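Über uns

Rirex baut Greifer, die dort arbeiten, wo andere essen. Wir räumen Tische ab: Tabletts, Becher, Flaschen, Servietten in jedem denkbaren Zustand der Zerknitterung. Wer uns auf einer Messe anspricht, fragt meistens zuerst, ob man dafür wirklich einen Roboter braucht. Wer schon einmal mittags den Betrieb in einer großen Kantine organisiert hat, fragt das nicht.

Andere Firmen erzählen an dieser Stelle von einer Garage. Wir hatten eine Teeküche und einen Vorfall.

Der Vorfall

Im November 2018 lief unser erster Greifer, der Plokora, im Probebetrieb beim Kantinenbetreiber Duan. Er sollte leere Becher vom Tisch nehmen und in einen Wagen stellen. Das tat er 40 Mal hintereinander ohne Beanstandung, und wir standen daneben und sahen aus wie Leute, die bald Geld verdienen.

Der nächste Becher war voll. Die Kraftregelung bekam vom Sensor im linken Finger keinen Wert mehr, weil sich ein Stecker gelöst hatte. Die Software las das fehlende Signal als null, schloss daraus, dass sie noch nichts berührte, und drückte weiter zu. Der Becher gab nach. Der Inhalt, Sojamilch, verteilte sich über den Tisch, über einen Gast und über den Kollegen mit dem Not-Aus in der Hand, der ihn immerhin drückte. Leider 8 Sekunden später.

Verletzt wurde niemand. Der Gast bekam eine Reinigung bezahlt und ein Mittagessen obendrauf, das er lieber in einem anderen Stockwerk einnahm. Duan bekam einen Bericht von 15 Seiten. Darin stand im Kern ein Satz, der uns bis heute peinlich ist: Ein abgezogener Stecker und ein leerer Griff sahen für unsere Maschine gleich aus.

Die 8 Sekunden waren übrigens der schlimmere Befund. Der Stecker war ein Fehler im Gerät. Der Kollege mit dem Taster hatte gewartet, ob sich die Sache von selbst gibt, und wir anderen hatten ebenfalls gewartet, ohne Taster.

Was wir seither anders machen

Ein fehlender Messwert gilt bei uns als Störung. Die Finger bleiben dann stehen, öffnen sich langsam und warten auf einen Menschen. Das führt zu Stillständen, über die sich Kunden gelegentlich beschweren. Wir nehmen die Beschwerden entgegen und ändern nichts.

Die maximale Schließkraft ist mechanisch begrenzt. Kein Update, kein Parameter und kein besonders optimistischer Entwickler kann sie erhöhen. Für die Begrenzung sitzt eine Rutschkupplung im Antrieb, die unser Zulieferer Trurarwood nach zwei Fehlversuchen so gefertigt hat, dass sie auch nach einem Winter im unbeheizten Lager noch rutscht.

Den Not-Aus drückt, wer ein ungutes Gefühl hat. Eine Begründung ist nicht erforderlich, und Rückfragen wie »Warum hast du denn jetzt gedrückt?« kosten einen Kuchen. Die Kuchenlage im Büro ist seitdem stabil.

Und wir testen an Tischen, an denen tatsächlich gegessen wird. Im Labor hatten wir immer sehr ordentliche Becher: leer, trocken, auf einer Markierung. Draußen liegt die Quittung in der Tüte, und neben dem Tablett findet sich immer noch etwas, das in keiner Objektliste steht — bei der Hälfte davon weiß man auch als Mensch nicht, ob es noch gebraucht wird.

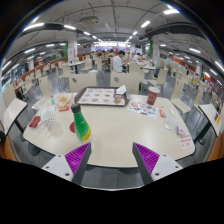 Greifer mit geöffneten Fingern vor einem Tisch in der Essenshalle. Griffflächen in Magenta.

Wer wir sind

Gegründet hat die Firma Tianyou Su, der bis heute die Sicherheitsfreigaben selbst unterschreibt und dafür bekannt ist, es ungern zu tun. Eine Freigabe dauert bei uns lange. Der Vertrieb hat für diesen Umstand mehrere Formulierungen entwickelt, von denen »gründlich« die freundlichste ist.

Unser Team kommt aus der Mechanik, der Regelungstechnik und in einem Fall aus der Gastronomie. Letzteres hat sich als die wichtigste Einstellung der Firmengeschichte erwiesen, denn vorher wusste bei uns kein Mensch, dass man ein Tablett mit Flasche nicht an der Seite anhebt, auf der die Flasche steht. Auch der Greifer wusste es nicht. Er hat es zu unserem Leidwesen mehrfach gezeigt.

Mit Duan arbeiten wir weiterhin zusammen. Im Dezember nach dem Vorfall saßen wir dort wieder am Tisch, mit dem Bericht, einem reparierten Plokora und einem Stecker, der nun verriegelt. Man hat uns einen zweiten Versuch gegeben, unter der Bedingung, dass wir zuerst mit Wasser üben.

Störungen melden

Jede Störung an unseren Geräten wird bei uns protokolliert, auch die lächerlichen. Das Protokoll können Kunden jederzeit einsehen, und neue Mitarbeiter lesen es in der ersten Woche von vorn. Eintrag eins ist die Sojamilch. Wenn Ihr Greifer etwas tut, das Sie nicht erwartet haben, drücken Sie bitte den Not-Aus und rufen Sie uns danach an, in dieser Reihenfolge. Bitte lassen Sie den Tisch so, wie er ist, sofern keine Rutschgefahr besteht. Ein Foto hilft uns, das Serviceteam freut sich außerdem über die Seriennummer auf der Unterseite des Gehäuses.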